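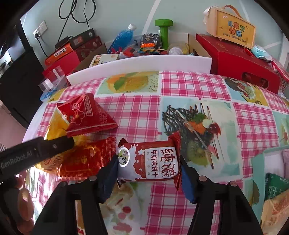
간식 서랍 정리를 드디어 했다. 11월부터 한다 한다 하고 미뤘던 거. 퇴근하고 밥도 안 먹고 서랍부터 뒤집었는데 뭐가 이렇게 많이 나와. 식탁이 좁아서 종류별로 조금씩만 꺼내놓고 시작했다. 젖소 그림 붙은 우유맛 비스킷, 낱개 포장으로 된 거, 흰색에 적갈색 봉지에 纯浓이라고 크게 써있는 그거는 무조건 남기는 쪽. 빨간 삼각뿔 모양 봉지랑 그 옆에 번쩍번쩍한 봉지들은 일단 보류. 식탁보가 분홍 체크에 음식 그림 들어간 거라 과자를 올려놓으면 눈이 좀 아프다. 바꿔야지 바꿔야지 하면서 3년째 쓰는 중.

과자가 왜 이렇게 쌓였냐면 회사 앞에 수입과자 파는 가게 Carby 때문이다. 낱개로 골라 담아서 무게로 계산하는 집인데 지나갈 때마다 들어간다. 한 봉지만 사야지 하고 들어가서 꼭 한 주먹을 사서 나옴. 300그램 넘으면 할인해준다고 써붙여놔서 맨날 거기까지 채운다. 이게 문제다. 집에 오면 가방에서 꺼내서 서랍에 쏟아붓고 끝. 밑에 깔린 건 잊어버리고 또 사고.

정리 방법은 별거 없다. 유통기한 보고, 지난 거 버리고, 한 달 안에 먹어야 하는 건 앞칸. 근데 낱개 포장은 날짜가 안 찍힌 것도 있고 찍혀있어도 접힌 데에 있어서 안보인다. 돋보기 앱 켜고 한참 봤음. 날짜 모르겠는 건 산 기억이 나면 살리고 기억 안 나면 버렸다. 기준이 좀 이상한가. 몰라 내 서랍이니까.

버린 거 19개. 아까워서 세어봤다. 거의 다 젤리였다. 젤리는 이제 안 사는 걸로. 눅눅해진 쌀과자도 한 봉지 있었는데 하나 먹어보고 바로 버림.

서랍 안에 칸막이도 넣었다. 처음엔 신발상자 뚜껑 잘라서 쓰려고 했는데 높이가 안맞아서 포기. 다이소 가서 1000원짜리 플라스틱 바구니 네 개 사왔다. 두 개는 딱 들어가고 세 번째는 살짝 끼고 네 번째는 아예 안 들어감. 재고 갔어야 했는데 그냥 갔다. 남은 하나는 싱크대 밑에서 수세미 담는 용으로 쓰는 중. 네 개 살 때 분명 머릿속으로는 다 들어갔는데.

칸은 이렇게 나눴다.
첫째 칸 비스킷, 크래커 (제일 자주 먹음)
둘째 칸 사탕이랑 초콜릿
셋째 칸 짭짤한 거, 그리고 분류 안되는 것들

우유맛 비스킷은 커피랑 먹으면 진짜 맛있다. 좀 달긴 한데 아메리카노면 괜찮음. 믹스커피랑 먹으면 너무 달고. 작은 봉지라서 하나 뜯으면 딱 끝나는 게 좋다. 큰 봉지 과자는 집게로 집어놔도 결국 그날 다 먹게 되니까 나한테는 낱개가 맞는 듯. 쓰레기가 많이 나오는 건 좀 찔린다. 봉지만 따로 모아보니까 일주일에 한 줌은 그냥 나옴.

걸린 시간은 30분 정도 생각했는데 중간에 먹으면서 하느라 훨씬 더 걸렸다. 저녁은 결국 과자로 때움. 정리하는 날은 밥을 먼저 먹고 하자. 메모.

서랍 바닥도 닦았다. 부스러기가 구석에 껴서 청소기 좁은 노즐로 빨아들이고 물티슈로 한 번 더. 사탕 녹은 자국 하나는 안 지워져서 키친타올 깔아서 덮었다. 보이지만 않으면 됐지 뭐.

이번 달은 Carby 안 가기로 했는데 이거 쓰면서 벌써 가고싶다. 빨간 삼각뿔은 아직도 안 뜯었다. 보류칸에 그대로. 이번 주말쯤 뜯어보고 맛있으면 댓글에 적어놓을게요. 다음엔 냉동실 할 차례인데 거긴 진짜 열기도 싫다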